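Working at a long desk in a bright room: which of the usual tips hold up

Every spring the same advice about home workrooms comes round again, and I have grown suspicious of most of it. We moved the sewing and repair jobs into the back room at Clitwood last July, so I have had a fair run at testing it. Some of it works. A good deal of it is there to sell you storage.

Paint everything white. Fine, if you like white. It does bounce the light about, but it also shows every scuff at chair height. Use a washable paint on the bottom half of the wall at least, and keep the leftover in a labelled jar with the colour code on the lid.

Buy a cable tray. I held off on this one and I am glad. A strip of hook-and-loop tape screwed to the underside of the desk holds a power board perfectly well. Use short screws -- measure the desktop first.

Box in the pipes. Jinfeng Shen had a quote of $855 for boxing in one wall, which is more than she paid for her desk and chair together. Pipes painted the same colour as the wall stop bothering you in a week. If you do box them, leave a panel you can unscrew, or the first drip will cost you the lot. Wipe along the top of them when you do the blinds.

Roller blinds are no good for a workroom. I don't agree. Plain pale ones take the glare off a desk and still let you see what you're doing. Pull them down on the sunny side and leave one a little short if you want a bit of garden. To clean them, drop them right down, go over them with the soft brush on the vacuum, then dab any marks with a barely damp cloth. I would not bother with the fabric sprays. Blandine Gilbert swears by hers, but her blinds looked the same to me before and after.

Get a bigger desk. A long curved one is lovely to work at and a magnet for junk. What helped me more was a small side table for the things in use that day, so the desk itself could stay for the job in hand.
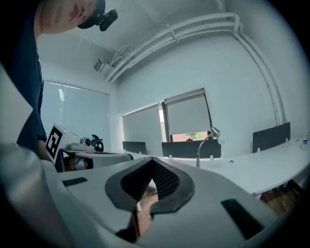 White walls, pipes along the top, pale blinds down and a long curved desk.

The side table only works if you clear it at night. Mine is small on purpose. Anything that slides underneath gets dealt with on Friday, or it goes in the hall cupboard.

Wooden floors: felt pads under the chair legs, yes, but check them. They pick up grit and then they scratch worse than bare legs would. Seven dollars buys a sheet you can cut to size.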